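October 14, 2024

Cleared the table. I am putting this in writing so that there is some record of it, the last clearing having been in November, when people were coming and shame did most of the lifting.

It took three hours, most of them spent reading things I was supposed to be throwing out. I found the warranty for the Preltow kettle, which died at an age the warranty describes as "ineligible." I found 18 takeout menus, several from places that have closed, and a letter from the water company at Pravport addressed to number 2831. I live at 2807. I have apparently been meaning to walk it up the street since spring. I walked it up the street. There was nowhere to put it but the mailbox, and I felt like a criminal returning to the scene with the goods.

Then I wiped the whole thing down, twice, and stood there looking at the wood. I had forgotten it had a grain. I bought this table for the grain. I remember boring the salesman at Pondlow on the subject.
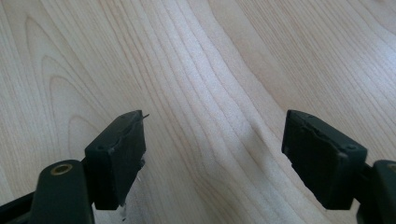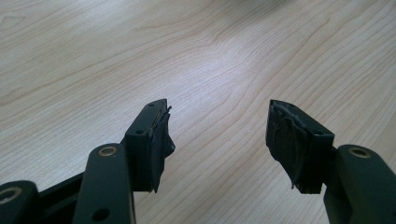 Pale wood, wavy lines, a bit of shine where the light lands.

I could look at those loops for a long time, and did, at an hour when I should have been making dinner. They're like the contour lines on a hiking map, for a hike where you'd never have to go uphill very much. At one point I caught myself following one with a finger, which left a smudge, so I wiped it a third time.

Dinner was soup, eaten standing at the counter so as not to spoil anything. I can see where this is heading. By the end of the week I'll own a table I'm not allowed to use, like my grandmother's front room, and I'll be telling guests to admire it from the hall.

The paper that survived the cull is now in a grocery bag on the bedroom chair. The clothes that were on the chair are on the bed. I haven't decided about the bed.

New rule, starting tomorrow: mail gets opened at the door and goes straight to recycling or into the Selvanayagam folder, which is what I call the blue one, after the accounting firm whose name is printed on it. They did my taxes once and gave me a very good folder.

Still need to buy coasters. Also a kettle.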